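About Drellby Computer Reuse

Drellby takes in desktop computers that offices, schools and households have finished with. We test them, repair what can be repaired, and sell them on at a fair price. Machines that are past saving are stripped for parts, and the metal and boards go to a licensed recycler.

We started in September with a rented unit on the Tivdale estate and two benches. We now have three, and a proper store room with racking for the parts we keep.

What we take

Desktop towers and small office PCs of any make, working or dead. We also take loose memory, hard drives, power supplies and cables. We can't accept printers, televisions or anything with a cracked screen. If you have more than a car boot full, ring first and we will arrange a collection – this is free within the Tivdale area.

What happens to your computer

Each machine gets a job number when it comes in. Hard drives are wiped or, if they won't wipe, taken out and destroyed. We can send you a certificate for either.

After that the side panel comes off and the case is laid flat on the bench. Dust is cleared from the vents and fan grills first. The cooler is lifted, the old thermal paste is cleaned off the processor and new paste goes on. Memory is tested one module at a time. Cables are checked at both ends, and any with a loose clip are swapped.

Last year 132 machines came through the door and 92 went out again as complete computers. Most of the others gave up a drive or some memory to something else on the shelf.

On the bench

An office tower on its side, with the processor showing in its socket and the memory modules standing next to it. The drive cage is the grey metal one with the blue caddy across the top.

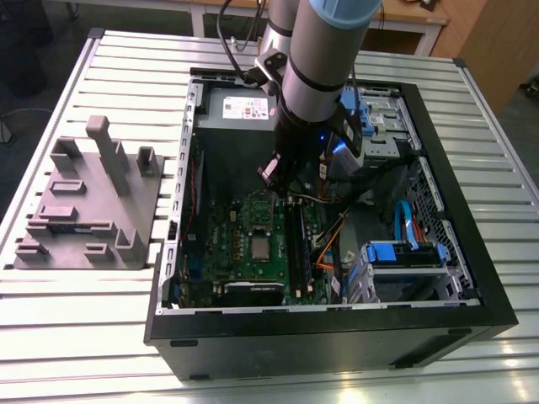 Where to find us

Unit 3, Issahaku Yard, Tivdale. Parking is in front of the roller door. Parts can be collected from the side entrance, next to Clostus Flooring.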